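4. Salting and Pressing Vegetables
Callwood Crock Set – Owner's Guide, revised 9/16/22
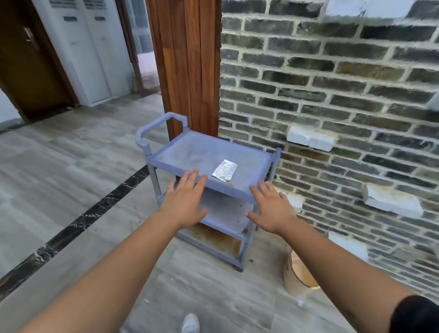 Cabbage gives up a lot of water once it meets salt, and most first batches go wrong at this stage. Read the whole section before you start cutting.

What you need
Firm green cabbage, outer leaves removed
Fine sea salt with no iodine
The Callwood crock, both weights and the lid
A wide mixing bowl

4.1 Preparing the cabbage
1. Wash the crock, weights and lid in hot soapy water. Rinse well and let them air dry.
2. Quarter the cabbage, cut out the core and slice the leaves thin. Save one whole leaf.
3. Put the cabbage in the bowl and sprinkle the salt over it. Use 20 grams of salt per kilogram of cabbage.
4. Rub and squeeze by hand until liquid pools at the bottom of the bowl. Let it rest for 20 minutes and squeeze again.

Note: Cabbage stored into January is often drier than fall cabbage. If it gives little liquid, let it rest longer before you add any water.

4.2 Filling the crock
1. Pack the cabbage into the crock a handful at a time, pressing each layer down with your fist.
2. Pour in all the liquid from the bowl.
3. Lay the saved leaf on top and set both weights on it.
4. Leave at least 3 inches of space below the rim.
5. Fit the lid and fill the water channel.

Caution: Do not pour boiling water into the crock. Sudden heat can crack the glaze.

4.3 The first days
Check the crock after 36 hours. The brine should cover the weights. If it does not, press down firmly – most of the time that is enough. If the level is still low, top up with cooled salt water (see the table in Section 3).

Keep the crock out of direct sun. Bubbling in the water channel is normal and may last up to 4 days. Refill the channel whenever it drops below half.

Note: The Barkthorpe lid from the older set has a shallower channel and needs to be checked daily. Kitonov glass weights fit both crocks, but use only one pair at a time.

Caution: Throw out the batch if you see pink, black or fuzzy growth. Do not scrape it off and taste what is left.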